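Two-arm dish loading policy does worse with more demos?? (imitation learning)

Posted in Manipulation / Learning from demonstration
16 August 2022
Viewed 173 times

Farzana Siriwardena

Hi all. Bit stuck and the write-up is due, so sorry if this is scrappy.

Trying to reproduce the Liyanage result on our own robot. Task is sink to dishwasher, one plate at a time, left hand picks, right hand waits low by the machine and takes over for the rack. Behaviour cloning, nothing clever. Head camera plus joint angles in, joint targets out.

With 100 demos it was decent. Not great, but the left hand went to the plate and closed on it most of the time. We then collected a lot more, 2,056 in total, several people driving, and trained the same network from scratch. Now it is worse. The left hand goes over to the sink and just sort of hovers. Sometimes for ages. Sometimes it goes for the tines instead of the plate. Loss on the held-out set is lower than before so by the numbers it should be better.

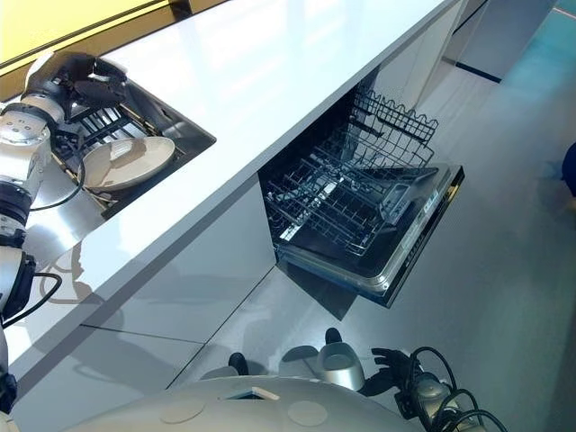 Head camera view. Left hand at the sink rack, one plate, dishwasher open with its lower rack out.

Things I've already tried:
- longer training (no change)
- smaller learning rate (no change)
- dropping the joint angles from the input. Hovers less, but jerky and the right hand drifts

Hardware is the same throughout, same kitchen, camera not moved. Lighting maybe a bit different, the counter gets very bright in the afternoon. Could that alone do it? Is there somthing obvious in how people mix demos from different drivers that I've missed?

Thanks in advance

Bruvik

Lower held-out loss tells you very little here. You're scoring one step ahead on states the drivers visited, the robot then wanders into states they didn't. Run it on the robot or don't bother comparing.

Two things I'd look at first.

Pauses. New drivers stop and think just before the grasp, hand above the plate, not moving. If a good chunk of your frames say "stay where you are" in exactly that pose, the network learns to stay where it is. Your joint angle test points the same way: with the angles in, it can see it is at the pausing pose and copies the pause. Cut every stretch where neither arm moves more than a small threshold and retrain. Keep the right arm's waiting though, ie. only cut when BOTH are still, otherwise you throw away the part where one waits for the other.

Drivers. Do they all take the plate the same way? Some people go for the near rim, some reach over the top. If you're using plain squared error the policy averages the two and the fingers end up in the tines between. Easy check: train on each driver separately, same number of demos each. If one driver's 100 beats the whole lot you have your answer, and a nice figure for the write-up too. Fix is either a single agreed grasp or an output head that can hold more than one option (mixture, or predict a short chunk of actions at once). Chunks help with pauses as well.

Lighting I'd leave till last. A washed out counter could hurt but I'd expect misses, going for the wrong spot, more than hovering. Random brightness during training costs nothing so put it in anyway.

Julen

had this, just get more data

Pristlow

Agree with Bruvik on pauses, it was the same for us in January with a cup task. Trimming got rid of nearly all of the hovering.

One more: check the time sync between camera and arms for each session. We had 7 sessions where the images lagged behind the joint log after a restart and didn't spot it for weeks. Plot wrist speed against image change near the camera, the bumps should line up. Lagged sessions teach the hand to close late or not at all. Bin them or shift them.

Also what is your plate position spread like in the first 100? If those were all one person, one slot, then "decent" might only mean it memorised the slot, and you tested on the same slot. Wouldnt call the new one worse untill both have been tested over the same set of plate positions. Fix the positions before you start, mark them on the rack with tape, and alternate the two policies so the light is the same for both.

If the write-up is due tomorrow do the sync plot first, you don't need the robot for it.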